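Protokoll Arbeitstreffen Simulation und Greifplanung
Datum: 18.05.2024
Protokoll: Châu Ngô

TOP 1 Planer
Ibarra läuft mit dem neuen Kollisionsmodell. Von 110 Durchläufen wurden 100 ohne Abbruch beendet, 9 brachen in der Bahnplanung ab, einer beim Laden der Szene. Flundach prüft die Logs.

TOP 2 Wahrnehmung
Die Posenschätzung für Becher und Tasse bleibt vorerst getrennt. Nudance liefert die Masken künftig mit Zeitstempel.

TOP 3 Szenen
Der Export nach Grorau wird auf 2 Kameraansichten umgestellt. Termin: September.

Anlage zu TOP 3

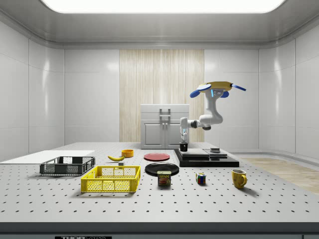
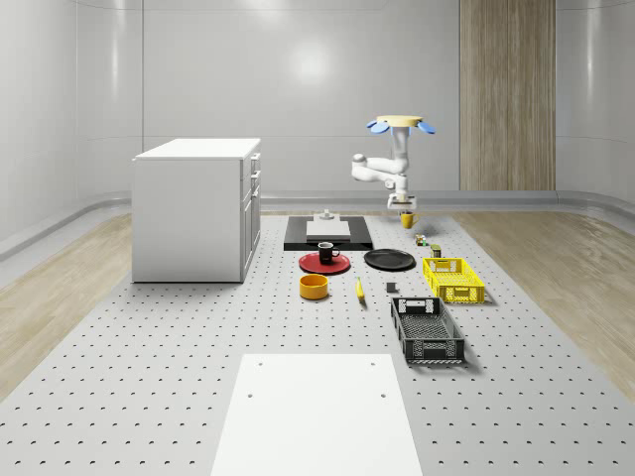
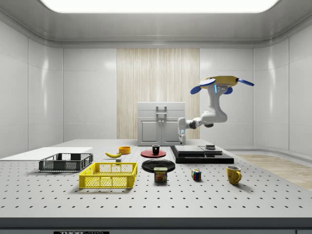 Simulierte Arbeitszelle mit Roboterarm, Lochplatte und Testobjekten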